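How to Trace the History of Your Neighborhood Bar

Posted 11 Sep 2015

I got into this because of a bar stool. I was sitting in Jornereck, the corner place I've been going to since I could legally order a beer, and the guy next to me swore it used to be a shoe repair shop. The bartender said butcher. I went home and started digging, and now I do it for every old tavern I drink in (my wife has opinions on this).

Start with the address and forget the name. Bars change names all the time, addresses much less often. But check whether your city renumbered its streets at some point! Mine did, and I lost 2 evenings reading up on number 400 before I figured out that the building I wanted had been 397 back then, across the road.

Next, go to the library and ask for the city directories. They're like phone books, only older, and most have a section in the back sorted by street. Work backward one year at a time and write down who's listed. Jornereck showed up as Clanine's Lunch Room, then as a vacant storefront, then as Gritmont Tap. No shoes and no meat so far.

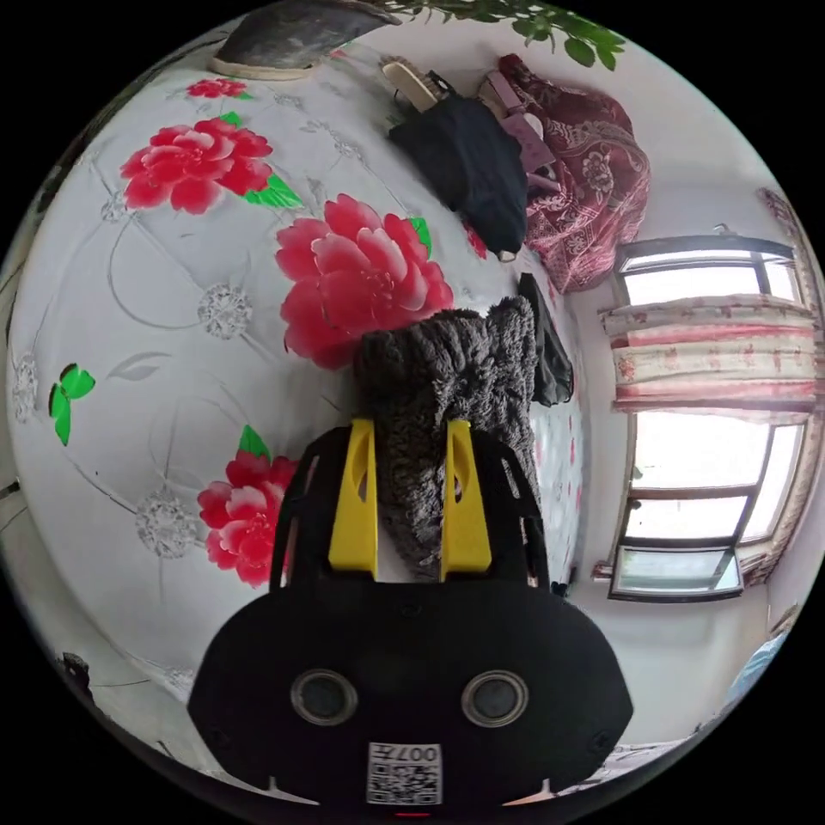

Telmo Alcaraz wrote in to say that I should have gone to the liquor license files first, before any of the directories, as the city clerk keeps them by address and they often name the owner, the manager and the brewery that held the lease. Fair point, and I've switched the order for my next one. Do call ahead, though. At my clerk's office the older boxes are stored off site and you need to request them a few days early.

Once you've got owner names, run them through the old newspapers. Try the bar name with and without "tavern," and try bad spellings too. I found the Gritmont grand opening ad under "Gritmount," with a free fish plate for the first customers through the door.

Then look up the building permits. A new back bar, a moved doorway, a sign going up, it all needed paperwork, and sometimes there's a sketch stapled in.

Save the talking for last, when you have dates to jog people's memories. Bring copies of whatever you found and buy a round. I still have the Jara family to track down, who ran the kitchen at Gritmont for a while, so if you know any of them, leave me a comment.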